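Progress report to the Dunstan Fund
Project: Clenano mobile manipulation, simulation and test stage
Prepared by: Emlyn Wogan, Leston
Date: Monday, March 8, 2021

1. Status

Work on the simulated flat is on schedule. Work on the wrist controller is behind, owing to the fault set out in section 2. The milestone for handover to Stuvley remains June. We aren't asking for a change to the budget at this stage.

2. Wrist drift fault

During an overnight batch of 300 simulated runs, the arm left its planned path in a number of cases and did not raise a stop. The runs were logged as complete. Kusum Sachdeva found the error the next morning when the joint records did not agree with the task log.

The fault shows up after the base turns on the spot while the arm is raised. The wrist should hold its angle through the turn. In the affected runs it rolled slowly and settled at an angle the controller believed to be level. Every later move was then planned from the wrong starting point. Grasps missed, and the arm carried on to the next step in the list.

The wrist camera view is the quickest check. With the gripper open and the base facing a plain wall, a rolled wrist shows at once against anything hung square on that wall. The joint records show the same thing but take longer to read, and the task log does not show it at all. 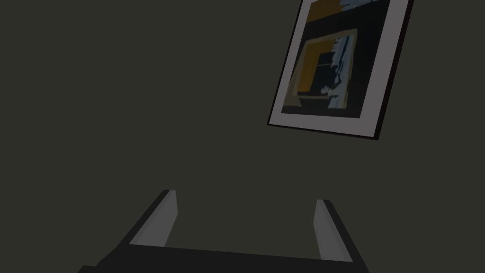 We first suspected the camera mount in the model, as a wrongly set mount would also give a tilted view. Ehsan Usmani checked the mount against the drawing and found no error. He then replayed six of the failed runs with the base held still, and the wrist kept its angle in all of them. That left the turn itself.

The cause is a mismatch in timing. The base reports its heading at a lower rate than the arm controller runs. Between reports, the controller fills in the heading by assuming a steady rate of turn. When the base slows sharply at the end of a turn, this guess overshoots, and the wrist is corrected for a movement that has not taken place. The next report puts the heading right but leaves the correction in the wrist. After several turns the error builds up.

3. Safety

No hardware was running this version of the controller. The arm at the Leston workshop is still on the previous release and has been kept there. Bronwyn Tawhiri has withdrawn the new release from the shared store so that it cannot be loaded by mistake.

The missing stop is the more serious matter. The path monitor compares the arm with where the controller says it should be, and in this fault both were wrong by the same amount. The monitor therefore saw nothing. On real hardware the result could have been contact with a wall or a door frame at working speed. We have entered this in the hazard log as a separate item from the drift, and it will be closed separately.

4. Action taken

The controller now discards any wrist correction made between heading reports once the true heading arrives. With this change in place we have completed 128 runs with repeated turns and found no build-up of error. The full batch of 600 has not been run. It needs machine time that Stuvley has booked for its own work until the end of the month.

A second path check is being written. It takes the wrist angle from the joint sensors and the heading from the base, and does not use the controller's own figure. Tipene Kerslake is leading this. The first version gives false stops on fast turns, and the limits need setting.

The task log has also been changed. A run is marked complete only if the grasp step returns a positive result. Earlier batches are being checked against this rule, and some success rates given in our last report are likely to come down. Corrected figures will be sent as a note to that report.

5. Next period

Full batch on the corrected controller.
Limits for the second path check agreed and tested in simulation.
Slow-speed trial on the workshop arm, with an operator at the stop button, once both items above are signed off.
Corrected success rates issued.

6. Matters for the funder

We would like Dunstan's agreement that the hardware trial may move back if the second path check is not ready. The present plan allows the trial to go ahead on the controller fix alone, and we don't wish to use that allowance. A written reply to Bronwyn Tawhiri is sufficient.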